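Friday Closing Checklist for the Shop and Workroom, With Comments

6 min read

We lease 4,000 square feet on the ground floor of the Brendcombe building, and every Friday one person walks all of it with a clipboard before the alarm goes on. There are 17 items. The printed form has a box for each and a comment line long enough for the word "fine," so the real comments ended up on this page. Updated in May after the insurance visit.

FRONT OF SHOP

1. Front door closes and latches by itself.
Comment: Let go of it and watch. Pushing it shut with your hip tests your hip.

2. Entry mat flat, no curled corners.
Comment: The left corner curls. It was taped, and then the tape curled. New mat on order from Akolgo, where it has been on order for a while.

3. Exit sign lit, both sides.
Comment: You have to walk past it and turn around to see the other side. Several years of check marks suggest very few people did.

4. Emergency lights come on with the test button.
Comment: Hold for a slow count. If a lamp is dim, write "dim," not "OK-ish."

5. Aisles clear to the width of the cart.
Comment: Use the cart. Buckets parked "just for a second" count as buckets.

6. Display tables steady, nothing hanging over the walkway.
Comment: Lean on each table with one hand. Vases go back from the rim, and tall arrangements get the heaviest container that suits them. Pick up loose stems and leaves from the floor as you go, including the ones you didn't drop.

WORKROOM

7. Floor dry around both sinks.
Comment: Mop, then put out the yellow sign, then take the yellow sign in when the floor is dry. It isn't decor.

8. Knives and pruners closed and in the rack.
Comment: Apron pockets are not the rack. Check the aprons.

9. Gloves and padded hand gear looked over for tears and worn seams.
Comment: Look at the thumbs first, they go before anything else. Split ones go in the trash and not back in the drawer for the next optimist.

10. Tabletops wiped, vases checked for chips.
Comment: Clear glass on a pale table is easy to miss. Run a fingertip near the rim, not along it, and tip the vase toward the light.
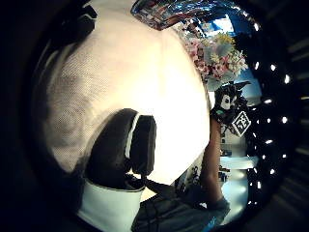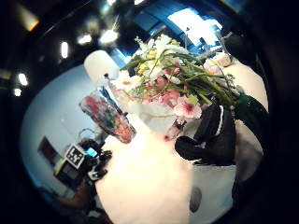 Items 9 and 10: white glove thumb with black pad, first picture; bouquet in clear glass, second picture.

11. Extension cords unplugged and coiled.
Comment: One cord, one outlet. The chain of three behind the ribbon shelf has been found and retired. Please don't hold a reunion.

12. Space heater off, unplugged, and away from the tissue paper.
Comment: All of those. The form used to say "or."

13. First aid kit stocked.
Comment: Open it. A closed kit always looks stocked. We were down to one eye patch and a great many safety pins. Small bandages are the thing to reorder.

14. Bleach and plant food on separate shelves, lids on.
Comment: Labels facing out. Anything in an unlabeled spray bottle gets treated as the worst thing it could be.

BACK HALL AND COOLER

15. Extinguishers: 2, gauges in the green, pins in, tags signed.
Comment: The one by the back door had a coat on it again. It's red so people can find it, and the coat was beige.

16. Cooler door opens from the inside.
Comment: Go in, have someone stand outside, close it, push the release. Do it with the lights off once in a while too. The Bredix latch sticks a little when the gasket is icy, so clear the ice and try it twice. If it sticks after that, prop the door, tape a note at eye level and call for service the same evening.

17. Rear exit unlocked from inside, path clear to the alley.
Comment: Check past the door as well. The Ulldale delivery crew likes to leave pallets there, and a door that opens four inches is a window.

SIGNING OFF

Initial each line, not one big swoosh down the column. Anything marked "no" needs a note and a date to fix it. Forms go in the blue binder and stay there 2 years. If you ran out of time, leave the rest blank. A blank is easy to deal with on Monday.

Related
Cooler Alarm: What the Different Beeps Mean
Ladder Rules, Shortened
How to Mop a Floor People Are Standing On
Who Has the Alarm Code (Revised)
Spring Delivery Schedule, Back Door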